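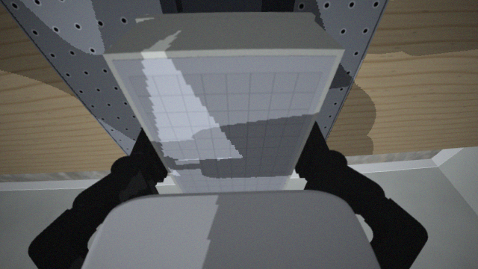

Audit: Dronley water agency did not check contractor safety training

November
By Lungile Matlala

The internal auditor for the Dronley Water and Power Authority has found that the agency paid for contractor safety training without confirming that the training took place, and that managers had no reliable way to tell which contract workers were cleared to enter restricted areas of its plants.

The audit, released this month, looked at 1,402 training records submitted by the authority's two largest maintenance contractors, Oyewole Mechanical and Lammont Field Services. Roughly 400 of them had no instructor signature, no test result or no course date. The authority's contracts require all three before a training invoice can be paid.

Auditors said they did not find evidence that either contractor had billed for courses it knew had not been held. They said the records were too incomplete to rule it out, and recommended that the authority ask both companies for supporting documents and recover any money that cannot be backed up.

"The Authority relied on contractors to report their own compliance and did not test what they reported," the audit says. "Plant managers told us they believed the contracts office was reviewing the records. The contracts office told us it believed the plants were."

The audit does not put a dollar figure on the questioned payments. It says the invoices combined training with other labor charges in a single line, and that separating them would require the contractors' payroll files.

Contract workers make up a large share of the maintenance staff at the authority's treatment plants and pumping stations. They repair valves, clean tanks and service electrical equipment, and much of the work falls under the authority's rules for confined spaces and hazardous energy. Workers are supposed to complete classroom instruction and a supervised exercise before they receive a badge that opens the restricted areas, and to take a refresher course to keep it.

According to the audit, badges were issued in many cases on the strength of an email from the contractor. The badge office did not have access to the training database and kept its own list in a spreadsheet. When auditors compared the two, they found names on the badge list that did not appear in the database, and workers in the database whose refresher courses had lapsed but whose badges still worked.

The authority said it has turned off the badges of all workers whose records could not be matched. A spokeswoman said the workers will be able to return to restricted areas once they have shown proof of training or taken the course again. She declined to say how many badges were affected, citing plant security.

Database changes

Part of the problem dates to a change in software, the audit says. The authority moved its contractor records to a system called Wasent and closed the paper files that had been kept at each plant. Under the old procedure, a plant safety officer signed a card for each worker after the supervised exercise. No equivalent step was set up in the new system, and contractors were given permission to upload records and mark them complete themselves.

Auditors found that the system could send a notice to a safety officer when a record was uploaded without the required attachments. The feature had been left off. Staff told auditors they had not been trained to use it and were not aware it was part of the license.

The audit also faults the way the new system was introduced. The project plan called for a test period at a single plant before the others were added. The test period was dropped to meet a budget deadline, and the authority's safety office was not asked to sign off on the change. Emails reviewed by auditors show that a safety officer raised questions about the missing sign-off step shortly after the system went live. The message was forwarded to the information technology office, which closed it as a request for a new feature.

In a written response included with the audit, the authority's general manager agreed with all of the findings. The response says the contracts office will take over responsibility for reviewing training records, that safety officers will again have to sign for each supervised exercise, and that contractors will lose the ability to mark their own records complete. The badge office will be given access to the database so that a badge cannot be issued without a matching record.

The general manager objected to one recommendation. Auditors had asked that training charges be withheld from all pending invoices until the review is finished. The response says doing so could put the authority in breach of its payment terms and delay repairs that are already scheduled before winter. The authority will hold back only the charges that are tied to incomplete records.

The auditor's office said it considers that recommendation unresolved and will report on it again.

Contractors respond

Oyewole Mechanical said in a statement that its workers receive all required training and that it is gathering the missing documents. The company said many of its instructors kept paper sign-in sheets that were never scanned.

"We were told the uploads were being accepted," the statement said. "If the authority had rejected a record, we would have corrected it that week."

Lammont Field Services said it had received the audit and was reviewing it. The company would not answer questions about individual records.

A representative for the union local that covers many of the contract workers said members had complained about the training for some time, mainly about refresher courses that were scheduled and then canceled. He said workers should not lose pay while the records are sorted out.

"These people did what they were told to do," he said. "If the course got canceled, that was not their decision, and now their badge doesn't open the door."

The authority said pay during the review is a matter between the contractors and their employees. Oyewole Mechanical said it has moved affected workers to jobs outside the restricted areas. Lammont Field Services did not say what it has done.

The audit does not link any injury to the gaps in the records. It says auditors asked for incident reports involving contract workers and received an incomplete set, because the contractors file those reports with their own insurers and are required to copy the authority only when a worker is hospitalized. Auditors recommended that the next round of contracts require a copy of every report. The authority agreed and said the language will be added when the current agreements come up for renewal.

Earlier warning

An outside consultant hired to review plant security had raised a related concern, the audit notes. The consultant's report said badge records at one treatment plant were out of date and suggested a regular comparison with training files. The recommendation was assigned to a manager who later left the agency, and it was not reassigned.

Members of the authority's governing board discussed the audit at their last meeting. Several asked why the consultant's report had not been brought to them. The general manager said reports of that kind had been handled at the staff level and that they would go to the board from now on.

The board voted to accept the audit and asked for a written update on the badge review at its next regular meeting. It put off a decision on whether to hire an outside firm to examine the training invoices. Board members said they wanted an estimate of the cost first, and to see what the contractors are able to produce.

The auditor's office plans a follow-up review after the new procedures have been in place long enough to test. It will pull a fresh set of records from both contractors and include several smaller firms that were left out of the first audit.

The full audit is posted on the authority's website. Some pages describing plant access points have been removed.

2 comments

Related

Dronley board delays vote on pumping station contract
Auditor's office asks for more staff in budget request
Water rates to stay flat through winter
County to review how it tracks contractor injury reports
Treatment plant tours suspended during badge review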